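Prenora Soft Furnishings Notes

Welcome, and thank you for looking in! Prenora is a little collection of notes and pictures on folding fleecy mats, cushion covers and other thick, shaggy things that never quite want to lie flat.

Layout
notes/ – one text file per fold
pictures/ – sorted by colour, greys first

With a deep pile I like to start from a corner and smooth the tufts as I go,

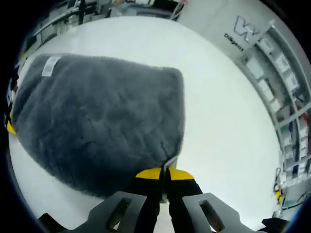

then bring the long sides together – gently, please, as the edging can pucker.

Mayu Iwasaki, December 23, 2018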